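Salehi Hearings Set — read me first

The set holds 500 transcripts from public hearings on misconduct complaints in college sport. Andor Szilágyi collected them, and Perrine Barbier checked the names and removed them where a witness asked for it.

Each file has 2 parts: the spoken text and a short header with state, sport and role of the speaker. In 27 files the role is missing.

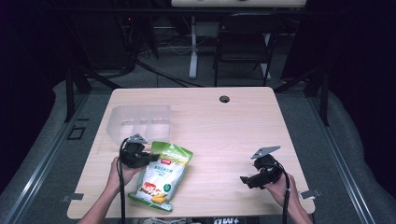
Please do not use the set to identify witnesses. Corrections are welcome until the end of March — send the file number and the line.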